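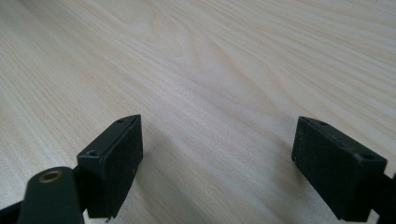 Thread: Oil or hard finish on a pale dining table?

tablehopper49
We're finally replacing the wobbly hand-me-down we've eaten at for 12 years. I want something light, my husband wants something he doesn't have to baby. The one we both like is the Wandar from Bromeck, and it comes oiled or lacquered for the same price. Two kids, one of whom treats ketchup as paint. Which would you get?

mudroom_mel
Oiled, no question! We've had an oiled table since before our youngest could walk and I love how it feels. When it gets scruffy I sand the bad spot, rub some oil in and go to bed. You can't do that with lacquer - once it chips you're stuck with it or you're stripping the whole top.

Pinebluff
Gonna disagree with mel. I had oiled for years and I was always the one hovering with a coaster. Red wine, turmeric, a wet cereal bowl somebody left overnight, all of it showed. Switched to lacquer and I just wipe it down. My sister got the Rarovlow in lacquer and hers still looks good with three boys.

mudroom_mel
Three boys and no chips? I'd like to see the edges lol

Pinebluff
OK the edges have a couple of chips. The top is fine!

tablehopper49
Ha, this is pretty much the argument we're having at home. Does the pale color go yellow? My mom's did and it bugged me every Thanksgiving.

grainofsalt
Depends on the finish more than the wood. Plain oil can warm up a lot. Ask the store if theirs has white pigment in it, that helps keep it pale. Also keep moving your centerpiece or you'll get a lighter or darker patch under it. I learned that with a fruit bowl. 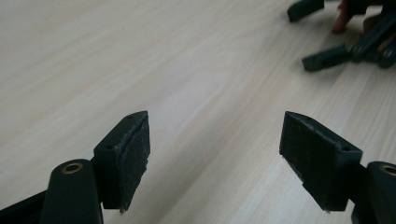
slowcooker_sue
Jumping in with a dumb question. How long should I wait after oiling before we can eat at the table again?

grainofsalt
Go by the can, they're all different. Mine says overnight for light use and longer before anything wet sits on it. Wipe off every bit of extra oil or it stays sticky. And lay the rags out flat outside to dry, don't wad them up in the trash - they can catch fire.

slowcooker_sue
Yikes, did not know that about the rags. Thanks!

Pinebluff
And there's another point for lacquer :)

tablehopper49
Update: Bromeck wanted $200 for delivery, so we're borrowing a truck. Leaning oiled, mostly so I can fix it myself. Husband has asked for placemats in writing.

mudroom_mel
Get the wipeable ones. Cloth ones soak right through.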